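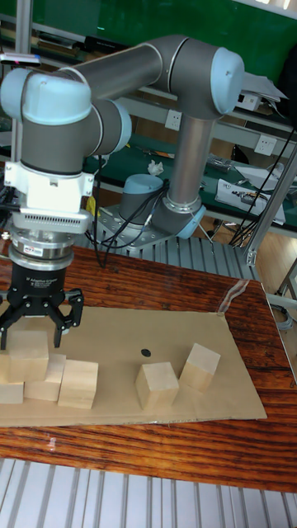 Plain wooden blocks are back, and they still don't do anything

GRUVITMONT, Saturday, April 12, 2025

The Nastness Toy Library has added plain wooden cubes to its lending shelves, and the waiting list already has 136 households on it. The blocks have no letters, no paint, no magnets and no app. They come in a cloth bag with a drawstring, and the bag has so far drawn more complaints than the blocks.

A bag holds 38 cubes and goes out for three weeks at a time. The library bought its stock from Fodor, a two-room woodshop on the far side of Gruvitmont that used to make drawer fronts and got tired of them. Roughly 3000 cubes have been cut since winter, all from pale offcuts that were headed for the stove.

Sanding is done on the edges only. The faces keep their grain, which the shop says gives a tower a little more grip, and which parents say gives a small child something to lick.

Interest seems to have started with the library's Mutar evening, a block-stacking night held in the back of the old feed store. The rules fit on an index card. You get six cubes and a sheet of cardboard, and you build whatever you like until it falls over or the store wants to lock up. Adults were invited to bring children. A fair number forgot the children.
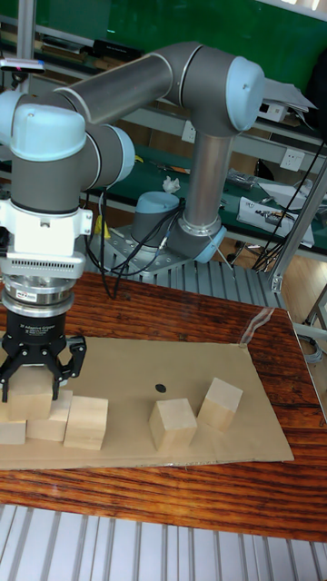
Six unpainted cubes on a sheet of brown cardboard, four of them grouped at the left.

The cardboard has its defenders. A bare tabletop is noisy when a stack comes down, and a rug is too soft to build on with any ambition. A flattened box sits somewhere between the two and costs nothing, although one regular has asked whether the library might lend that as well. It will not.

Borrowers are asked to bring back every cube they took, or a cube of similar size and reasonable character. Two bags from the first round came back one over. The library has kept the extras and asked no questions.

Anyone who would sooner own than borrow can order straight from Fodor, where the last batch of 1499 is still being sanded. Orders placed now will be ready in May. The shop would like it known that it does not do alphabet blocks, has never done alphabet blocks, and has stopped answering the phone about them.

The next Mutar evening starts at 7 p.m. Admission is free. Coffee is a dollar, and cups stay off the building tables.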